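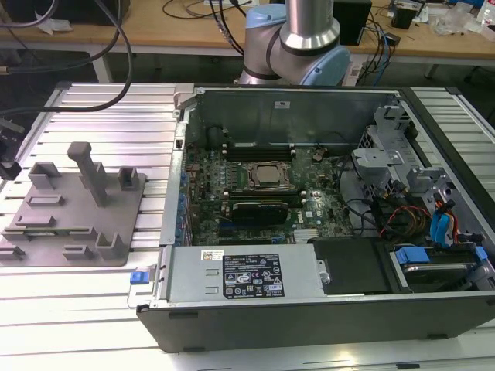

Issue 74, page 8

Positions Vacant

Bench Technician, Desktop Repair (full time)
Lonent Office Systems, Bikwood depot

Lonent maintains desktop computers, monitors and printers for schools, clinics and small offices. The Bikwood depot handles all repairs that cannot be completed at the customer's site. We are hiring one bench technician to start in September.

The position reports to Rainer Kramer, depot supervisor. It is a daytime job, 7:30 a.m. to 4:00 p.m., with a half-hour unpaid lunch. There is no on-call duty. One shift in each month is spent at the Van Dusen parts store for inventory.

Duties

Receive machines from the drivers and check serial numbers against the work order.
Diagnose faults in power supplies, memory, storage, cooling and motherboards.
Replace processors, including removal of old thermal compound and inspection of the socket for bent pins.
Reinstall the operating system from the customer's approved copy.
Run the standard load test before release. The test takes 100 minutes and may not be shortened.
Enter parts, labor time and test results in Kadis, our work order system, before the end of the shift.

Data recovery is handled by a separate group and is not part of this position. Technicians do not open customer files. Drives to be retired are logged and placed in the locked cabinet.

Requirements

Two years of paid bench or field repair work, or a completed certificate program with one year of work.
Ability to read a wiring diagram and use a multimeter correctly.
Working knowledge of current and older desktop hardware. Many of the machines we service are past their original warranty.
Clear written English. Repair notes are read by customers.
Ability to lift 40 pounds and stand for most of a shift.

Experience with board-level soldering is useful but not required. Applicants without it may be trained after the first six months. A driver's license is needed for the monthly shift at Van Dusen.

Pay and benefits

Pay is hourly and depends on experience. The range is stated in the application packet. Health coverage begins on the first day of the second month. Lonent supplies hand tools, wrist straps and safety glasses. A yearly allowance of $800 may be used for courses or exam fees.

How to apply

Send a resume and the names of two work references to the Bikwood depot, attention Rainer Kramer. Quote reference 731. Selected applicants will complete a two-hour paid bench test consisting of one power fault, one memory fault and a written repair note. Applications without a reference number will be returned.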